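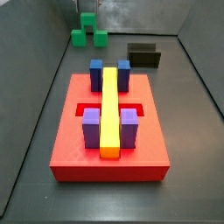

사진: Hicham Ouazzani / 플러비(Flirby) 퍼즐 자료실

퍼즐·블록 > 자작/출력 게시판
제목: Asa 퍼즐 시작 배치 이거 맞나요? 노란 막대가 홈을 가로질러요

모서리깎는중
급하게 질문요. 자료실에 있는 Asa 출력해서 어제부터 만지는 중인데 설명서가 딱 한 장이고 영어도 이상해서 뭔 말인지 모르겠음. 위 사진이 시작 배치라는데 빨간 판에 좌우로 길게 홈 있고 노란 막대는 홈이랑 직각으로 앞뒤로 얹혀있잖아요. 뒤에 파란거 앞에 보라색이 막대 양옆에 서있고.
제 상식으론 막대가 홈에 들어가 있는게 시작 아닌가요?? 아니면 넣는게 목표?
홈 길이 52mm 막대 51mm 나왔어요 버니어로 쟀음. 들어가긴 들어갈 듯
아시는분 답좀. 저녁에 조카 오는데 그전에 알아야됨 ㅠ

납작연필
넣는게 목표 맞아요. 보라색 먼저 치우고 막대 돌려서 홈에 눕히면 끝. 사진 보면 보라색이 홈 위를 덮고있죠 양쪽 다. 그래서 그냥은 못 넣음

모서리깎는중
헐 그렇게 간단해요? 그럼 손으로 보라색 들면 끝이잖아요

납작연필
들면 안되죠 ㅋㅋ 밀기만. 규칙에 있을텐데

모서리깎는중
규칙에 "blocks do not fly" 라고만 되어있음. 이게 그건가

세모난바퀴
그거 맞음 들지 말란 소리. 원작자 Thomas Costa가 글을 원래 그렇게 씀. 다른 퍼즐 설명서도 다 저래요
근데 납작연필님 말 반만 맞는 듯. 제가 알기론 막대는 안 돌림. 돌리면 파란거에 걸려서 못 돌아요. 막대를 앞으로 빼고 그다음에 보라색을 안쪽으로 모으는거였는데

납작연필
아닌데요. 막대 앞으로 빼면 판 밖으로 나가잖아요. 앞쪽 끝이 판 앞 가장자리 근처까지 와있는데 거기서 더 빼면 공중임

세모난바퀴
뒤쪽도 이미 판 뒤로 조금 나가 있는데요 사진에. 걸쳐지는건 규칙 위반 아님. 무게중심만 판 위면 되고

납작연필
그건 세모난바퀴님 규칙이고;;
판 밖으로 나간 상태에서 시작하니까 안으로 들여놓는게 문제의 핵심이라고 봤는데 저는

조립설명서분실
싸우지들 마시고ㅋㅋ 두분 다른 버전 말하는거 아니에요? Asa가 2판부터 홈 모양이 바뀌었어요. 1판은 홈 끝이 둥글고 2판은 각짐. 사진은 홈 끝이 각졌으니까 2판.
2판은 돌리는게 맞고 1판은 빼는게 맞는걸로 기억. 기억임 책임 못짐

세모난바퀴
아 1판만 해봤네요 그럼. 근데 2판에서도 될것같은데 빼는거

모서리깎는중
제꺼도 끝이 각져있어요! 그럼 2판인가봄
근데 지금 해봤는데 돌리려니까 파란 블록에 막대 모서리가 딱 걸려요. 뭘 먼저 밀어야되는거지
파란걸 뒤로 밀면 판에서 떨어지고 ㅠㅠ

납작연필
파란건 옆으로요. 좌우로 벌리고. 그다음 보라색도 벌리는데 보라색은 홈 바깥까지 가야됨 앞으로. 순서 바뀌면 막대가 홈에 대각선으로 끼어요

모서리깎는중
이미 끼었어요;;;;;;

납작연필
ㅋㅋㅋㅋ 톡톡 치면 빠짐

세모난바퀴
세게 치지 마세요 홈 모서리 나감. 저 그렇게 판 하나 버림

동네목공실
지나가다가. 나무로 만들어본 사람인데 52에 51이면 1미리 남는거잖아요. 출력물은 그정도면 빡빡할 수 있음 모서리가 살짝 부풀어서. 사포로 막대 양끝만 살살. 면은 건드리지 마시고
그리고 사진 보면 막대가 판에서 살짝 떠 보이지 않나요? 저만 그런가. 블록 사이에 끼워져서 뜬건지 위에 얹힌건지 모르겠는데 이러면 시작 배치부터가 다른 얘기 같아서

납작연필
오 그러네 살짝 떠 보임
그냥 색 때문 아닌가. 막대 앞면이 주황으로 보여서 더 두꺼워 보이는 걸수도

조립설명서분실
막대가 떠 있으면 블록이 막대를 잡고 있다는 얘긴데 그럼 블록에 턱이 있어야되지않나요. 제가 가진건 턱 없음 그냥 네모

동네목공실
사진만 봐선 턱 있는지 안보여요. 그래서 물어본거

모서리깎는중
제 블록도 턱 없어요. 그냥 직육면체. 막대도 판에 딱 붙어요
아 그리고 막대 빠졌어요 감사합니다 톡톡 치니까 됨

세모난바퀴
다행

물감튄바지
색 질문해도 되나요 퍼즐은 모르고요. 저 빨강이랑 노랑 조합 예뻐서. 윗면은 산호색 비슷하고 앞면은 진한 빨강이던데 두 색으로 뽑은건가요?

조립설명서분실
한색일걸요. 윗면이 조명 받아서 밝은거. 보라도 위는 연보라고 옆은 진하잖아요 파랑도 그렇고

물감튄바지
아하 ㅋㅋ 그럼 빨강 뭐쓰면 저렇게 나와요

조립설명서분실
사진에 쓴게 뭔지는 모르고 저는 카루소(Caruso) 빨강 씀. 비슷하게 나와요. 좀 더 어두움

세모난바퀴
카루소 빨강 저는 비추. 줄무늬 너무 보임. 사진도 왼쪽 앞 모서리쪽에 대각선으로 결 희미하게 보이죠 저정도면 양반인데 카루소는 저거 몇배

조립설명서분실
그건 님 설정이;; 저는 깨끗해요

세모난바퀴
설정 문제 아님 롤 세개째임

동네목공실
윗면 결은 판 돌려 뽑으면 대각선 되는거고 재료탓 아닙니다. 슬라이서 기본값이 원래 대각선. 싫으면 각도 바꾸면 되고
근데 이 퍼즐은 밀어야 하니까 결 방향이 은근 중요해요. 좌우로 미는게 많으면 결도 좌우로 놓는게 덜 걸림. 저는 나무라서 결 맞추는게 버릇임

모서리깎는중
그것도 문제일수 있겠네요. 파란거 옆으로 밀때 드륵드륵함

납작연필
양초 문지르세요 바닥면에. 효과 좋음

세모난바퀴
양초는 나중에 먼지 붙어서 더러워져요

납작연필
닦으면 되죠..

각설탕
완제품 파는데는 없나요? 프린터 없어서

조립설명서분실
앳데일(Atdale)에 있었는데 지금은 품절인지 안보임. 부품만 따로는 팔아요 막대 하나 2,000원이던가. 9월에 봤을때 기준

각설탕
막대만 사면 뭐해요 ㅋㅋㅋ

조립설명서분실
막대를 잃어버린 사람이 많대요. 저도 그중 하나

각설탕
닉값ㅋㅋ

모서리깎는중
중간보고. 파란거 벌리고 보라 벌리고 막대 돌렸는데 이번엔 반대쪽 보라가 홈에 걸쳐서 안들어감. 보라를 앞으로 완전 내려야 하는거죠? 판 앞쪽에 자리가 좀 있긴 한데

납작연필
네네 앞으로. 두개 다

세모난바퀴
그러고 나면 막대 앞끝이 보라에 걸릴텐데

납작연필
그래서 막대부터 뒤로 좀 민 다음에

세모난바퀴
뒤로 밀면 판 밖이라면서요 아까는

납작연필
걸쳐지는건 된다면서요 아까는

세모난바퀴
...인정

모서리깎는중
아 잠깐만요 조카 벌써 왔어요 망함

모서리깎는중
다시 왔음. 조카가 블록 다 들어내고 막대 홈에 넣음. 1분 걸림. 딱 맞게 들어가긴 해요 끝에 틈 거의 없음

동네목공실
ㅋㅋㅋㅋ blocks do not fly 읽어주셨어야

모서리깎는중
읽어줬는데 자기는 한국사람이래요

납작연필
치수는 맞다는거 확인됐네요 그럼. 사포질 안해도 될듯

동네목공실
그래도 양끝은 살짝 하세요 자꾸 넣다 빼면 홈 끝이 먼저 상해요. 각진 홈은 특히

모서리깎는중
넵. 근데 시작 배치로 다시 돌려놓으려는데 보라색을 홈 위에 어디까지 걸쳐야 하는거죠? 사진은 왼쪽꺼 뒤쪽 모서리가 홈 왼쪽 부분에 걸려있고 오른쪽꺼도 오른쪽 부분에 걸려있긴 한데 정확히 몇미리인지는 안나와있음

조립설명서분실
대충 막대 옆에 붙여요 저는. 몇미리 달라도 푸는데 지장 없었음

세모난바퀴
지장 있어요. 덜 걸치면 너무 쉬워짐. 뒷면이 홈 한가운데 오게 놓으세요

조립설명서분실
그건 또 어디 나와요

세모난바퀴
제가 정함

납작연필
자료실에 댓글로 물어보면 Hicham Ouazzani님이 답해줘요 느리지만. 저번에 치수 물어봤더니 도면까지 주심

모서리깎는중
오 물어볼게요. 답 오면 여기 올림
일단 지금은 파란거 하나 소파밑에 들어가서 그거부터 찾아야 함

각설탕
파란것도 낱개로 팔려나 앳데일

조립설명서분실
안팔아요. 막대만 팜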